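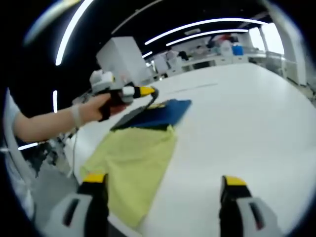 Cloth work on the big white table, with hand-held grippers.

Tips for the Half-Automated House: Can a Machine Do It Yet?
By Olga Garcia
May 9, 2025

Every December somebody writes to this page asking which robot to buy a spouse who hates laundry. My reply is a good hamper and an apology. But the mail keeps coming, so I've gone through the chores you ask about most and said where things stand, with a tip for each, as you'll be doing most of them yourself for a while.

Folding
Not yet, at least not at my house. A plate stays the same shape when you pick it up. A dishcloth doesn't, and a machine has to work out where the corners went every time it lets go. Try folding a pillowcase with a pair of kitchen tongs in each hand and you'll get the idea. I did, and it took me most of a radio program.

Tip: spread the thing flat before you fold anything. Smooth from the middle out with the side of your hand, then fold the long way first. Small cloths go in halves and then thirds so they'll stand up in a drawer. If you're stacking two sizes, put the big one underneath.

Sorting
Partly. Telling a blue thing from a yellow one is easy for a camera. Telling your good black sweater from the one that goes in the rag bag is hard for my husband. Shahnaz Mridha wrote in from Skusilthorpe to say she sorts by how long a thing takes to dry, and I've been doing it her way ever since. Thin stuff in one load, towels and jeans in another. The dryer stops running an extra half hour for the sake of one waistband.

Floors
Yes, with supervision. Our robot vacuum is a Dillberg and it does a decent job on any day when there isn't a sock out. Pick up cords first. Tie up curtain hems with a clothespin. Cut the hair off the brush roll with a seam ripper, which slides along the groove much better than scissors do. Empty the bin outdoors.

Wiping down tables
Close. A big bare surface is the easy case. My kitchen counter has a toaster, a fruit bowl and the mail on it, and any machine that wants the job is welcome to start with the mail. For humans: fold the cloth in quarters, wipe in overlapping strips away from you, and turn to a clean face when it starts to drag. Dry with a second cloth if you have hard water.

Sorting screws in the shop
Factories have managed this for ages, provided all the screws came out of the same box. Mine came out of a Koech coffee can that held 1118 assorted pieces when Nattawut Wiriya counted them on a bet. He used a muffin tin and a magnet, which is still my recommendation. Put the magnet inside a sandwich bag, then turn the bag inside out over the tin and everything drops off.

Putting things away
No. Where does the big roasting pan live? Over the fridge, except in fall. Good luck to the software.

Ratree Boonchu asks whether she should wait to replace her ironing board. Don't wait. Get one with a wide end and wash the cover when it starts to shine.

Next time: getting candle wax out of a tablecloth, and two letters about vinegar.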